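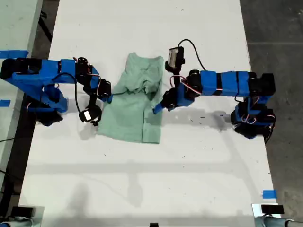 Both arms on the green cloth, Dundale workshop, March.

Workshop Notes > Opinion > Robots

Build it where people can see it

I keep being told that a robot is a thing you buy. Lellness will sell you one, in a lovely box, and I'm sure it's very good! But I'd still say build your own, and build it in a shared workshop, with other people's sawdust drifting over (sorry, Dundale, but it does).

Mine is 2 blue arms on a white table, and I've set them the dullest job I could think of, laundry. Cloth is horrible. A block stays the shape you left it, but a T-shirt slumps and bunches and has a new shape every time you look at it. I've logged 1004 goes at it so far and I'm aiming for 3000, and I still couldn't tell you where the best place to grab a sleeve is.

People say that's a daft use of evenings when Halonik have a finished kit. Maybe so. But when a wire snags on my wrist joint I know which wire, and I can fix it before the kettle's boiled, and the woodturners come over and argue with me about it. I learnt more from them than from the first 1000 goes put together.

I do wish we had a second bench, mind. The Dreßler lathe takes up half the room and I'm not allowed to say so at meetings.

Posted Wed 4 May

Older posts Newer posts Projects Tools About

Contact us | Back to top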